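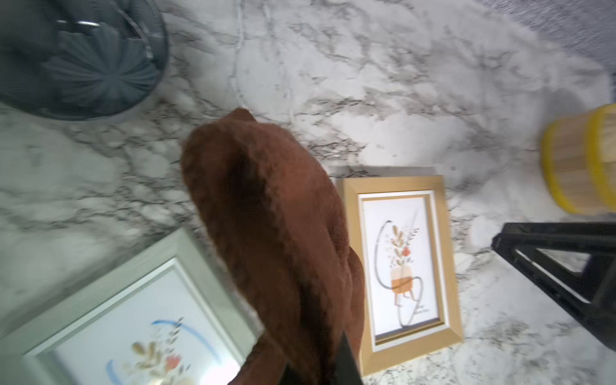
*Figure 1. Two framed botanical prints on a marble surface, with a brown cloth.*

# Unit 4: Cleaning and Care of Framed Prints

Course: Housekeeping and Care of Interiors
Handout prepared by Hanne Huttunen

Please read this handout before the practical session. In the session we work in pairs and there is little time to read. Bring it with you also, because you will need the table in section 5 and the exercise at the end.

## 1. What the unit is about

In the first three units we studied floors, kitchen surfaces and upholstery. These are large things and they can bear some mistakes. A framed print is small and it bears mistakes badly. Most of the damage I have seen in houses and hotels came from cleaning and very little came from neglect. Dust can stay on a frame for a year and do almost no harm. One wet cloth, used for ten seconds, can leave a brown line on the paper for always.

The unit is limited to ordinary framed prints on paper, of the kind that people buy for a hallway or a bedroom. Oil paintings, old photographs and anything with gold leaf are outside our work. If the client has such things, you write them in the work sheet and leave them alone.

## 2. The parts of a framed print

We use the following words in the course. Some students know them under other names, so please check.

- **Frame** (also: border, molding). The outer part, normally wood, metal or plastic. It can be left natural, or it can be painted.
- **Glazing.** The clear sheet in front, glass or acrylic. Some cheap or very modern frames have none.
- **Mat.** The card border between the frame and the print. It is often white or cream.
- **Print.** The paper with the picture.
- **Backing.** The board behind, held with pins, clips or tape.
- **Hanging hardware.** Wire, hooks or rings.

In Figure 1 the frame on the right has a light natural-wood border with beveled edges, and inside it a thin white mat. The other frame has a pale sage-gray painted border. For the cleaner these are two different jobs, even if the prints are similar in style and will hang side by side.

A natural-wood border may be oiled, waxed, lacquered or have no finish at all. You cannot always know it by looking. A painted border tells you more about its surface, but the paint can be thin at the corners, and there it comes off first. Beveled edges collect dust in the lower angle, and the cloth passes over it if you wipe only the flat part.

## 3. The place of work

Do not clean a picture while it hangs on the wall, except for the light weekly dusting in section 6. Take it down with two hands, one at each side. Never lift by the top edge only. The corners of the frame are glued or pinned, and the top joint opens when the whole weight pulls on it.

Lay the picture flat, face up. The surface must be:

1. clean and fully dry,
2. larger than the picture,
3. without grit or crumbs.

Stone surfaces are good because they are flat and stable. They are also hard. Marble will mark a soft wooden frame if you slide the frame across it, and a metal hook on the back of the frame will scratch the marble. So we lift and set down, we do not push. If there is hardware on the back, put a folded towel under the picture first.

Marble has one more difficulty. Gray veining hides dust and small grit very well. On a plain white table you see every crumb, but on a surface with dark, branching streaks you should also pass your palm over it slowly. The hand finds what the eye does not find.

When you work with more than one picture, leave a space of one hand between them. Frames which touch each other get small marks at the corners. The students always believe they will be careful enough, and each term we repair some corners with a wax pencil.

## 4. The cloth

For this unit we use a soft cloth with a plush or terry-like surface. The fibers lift the dust and keep it, while a smooth cotton cloth moves it mostly from one side to the other. A new cloth must be washed two times before the first use. Colored cloths, and especially the brown and red ones, can give off dye when they are damp. Test them on white paper.

**How to fold.** Fold the cloth in half and then again in half. You have now several clean faces. Use one face for one frame, then turn to the next. A cloth bunched in the hand is comfortable, but you do not know any more which part is clean, and a loose corner can catch on a splinter or a pin.

**How to hold.** Keep the cloth flat under the fingers. The thumb stays on top. For the bevel, wrap the cloth over one finger only and follow the edge in one direction.

**How to wash.** Warm water, a small quantity of soap, no fabric softener. Softener covers the fibers and the cloth will afterward make gray stripes on glass. In the school laundry these cloths have their own bag with the label KINNUNEN (the name of the teacher who began this system). Please do not put floor cloths in it.

## 5. Which method for which surface

| Surface | First step | If dirt remains | Do not use |
|---|---|---|---|
| Natural wood, finish unknown | Dry cloth | Dry soft brush | Water, oil, spray polish |
| Natural wood, lacquered | Dry cloth | Cloth slightly damp, then dry at once | Alcohol |
| Painted wood | Dry cloth, light pressure | Cloth slightly damp, test at lower edge first | Scouring sponge, melamine sponge |
| Glass | Dry cloth | Cleaner on the cloth, never on the glass | Wet cloth near the edges |
| Acrylic | Soft brush, then dry cloth | Slightly damp cloth | Ammonia, paper towel |
| Mat or bare paper | Nothing | Report it | Everything |

"Slightly damp" means this: you wring the cloth as hard as you can, then press it to the back of your hand. The skin must feel cool but must not become wet.

The last line of the table is the most important one. If there is no glazing, you do not touch the paper. This is true also for a tiny spot which looks easy. Inks in muted colors, for example tan and olive, show a rubbed place quickly. A single strong color, like the coral-red blossom in the print on the right in Figure 1, can smear into the white background.

## 6. Order of work

**Weekly, on the wall.** Dust the top edge of the frame with a dry cloth, from left to right, with the other hand supporting the lower edge. Do not press on the middle of the glazing. Finish.

**Twice in the year, taken down.** We say November and May, but it may be adapted to the client.

1. Wash and dry your hands. Take off rings and watch.
2. Prepare the surface (section 3).
3. Look at the picture before you clean. Write down every scratch, stain, loose corner or crack.
4. Take the picture down and dust the back, the backing tape and the wire. The back is first because it is the dirtiest.
5. Lay it face up. Clean the outer sides of the frame.
6. Clean the front of the frame, then the bevel.
7. Change to a clean face of the cloth. Clean the glazing from the middle outward, and stop before the edge. Take the last bit with a dry part.
8. Wipe the wall behind, dry.
9. Hang the picture and check that it is level from two meters.

Step 3 takes time and students want to jump over it. If a scratch is not in your notes before the work, it will be your scratch afterward. At the guesthouse Bedov, where our students have their practice weeks, there are 83 framed prints on three floors, and each has its own line in the work sheet. One student found 17 with loose backing in her first round. It was useful for the house to know this before the winter, when the heating dries out the old tape.

## 7. Common mistakes

- **Spraying the glass directly.** The liquid runs down, goes behind the lower edge of the frame and is taken up by the mat. The stain appears days later – the cleaner is then already gone.
- **Furniture polish on the frame.** It makes natural wood darker in spots, and on paint it makes a sticky film.
- **Cleaning both frames with the same method.** A pair of pictures is not always a pair of materials. See again the two borders in Figure 1.
- **Putting the cloth down on a clean picture.** There may be grit in it. Lay it at the side or over your shoulder.
- **Stacking pictures face to back.** The hook of one scratches the glass of the next. If you must stack, then face to face with a clean sheet between.

## 8. Exercise for the practical session

Each pair receives two framed prints with different borders and one cloth. Work at the long table, not at the sink side.

a) Name all parts of each print with the words from section 2.
b) Decide the border type and write the method you choose from the table. Give your argument in one sentence.
c) Carry out steps 3 to 7.
d) Exchange places with the next pair and check their work under the lamp, from the side.

Write the result on the form Comitz 2, which lies in the gray folder. The form has a small box for the condition and it is too small, I know. Continue on the back.

**Reading for next time:** course book, page 287 and the two pages after it, on mirrors. Mirrors look like framed prints but the damage goes another way, from behind, so please compare the two lists of forbidden products before you come.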